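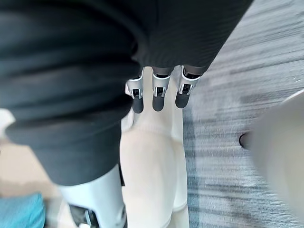 Preguntas frecuentes: reembolsos del seguro de salud Jernusico

¿Cuánto tardan en pagarme una factura?
El contrato habla de 68 días. Si la factura llega sin sello, el reloj vuelve a cero, y el reloj no avisa.

¿Puedo ir al médico que quiera?
Sí, siempre que el médico que quiera figure en el cuadro Barnulow. Si va a otro, le devolvemos el 82 % de nuestra tarifa – no de la suya, que suele ser más alegre.

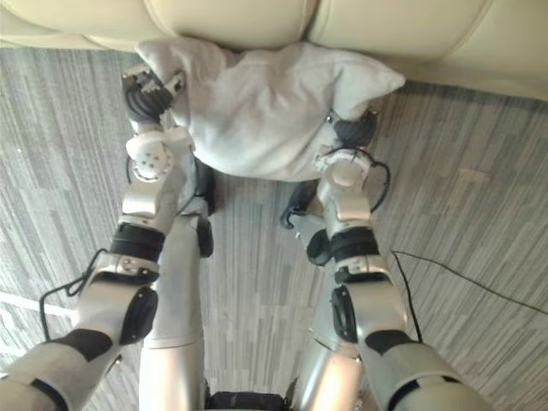
Cojín blanco sobre la alfombra, delante del sofá.

¿Necesito autorización para una resonancia?
Sí. También para la segunda, aunque sea de la otra rodilla. Pídala en la aplicación o por teléfono; la música de espera es la misma desde hace dos renovaciones de póliza.

¿Qué pasa si me deniegan un gasto?
Tiene 100 días para reclamar por escrito. Las reclamaciones las lee Elaine Falcão, y las lee enteras, así que puede ahorrarse las mayúsculas.

¿La fisioterapia está cubierta?
Con volante, sí. El volante caduca en junio, lo haya usado o no.

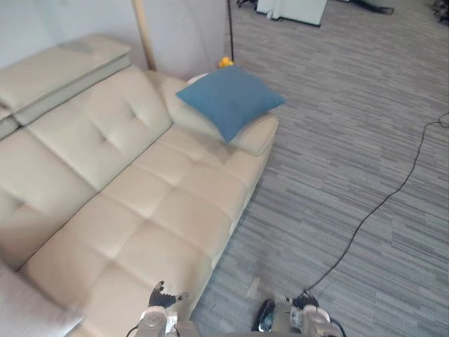

El sofá y su cojín azul.

¿Y si me doy de baja?
Escriba a Rawan Bitar con un mes de antelación. Los recibos ya emitidos se pagan igual – en eso somos muy puntuales.

Última revisión: sábado, 25 de septiembre de 2021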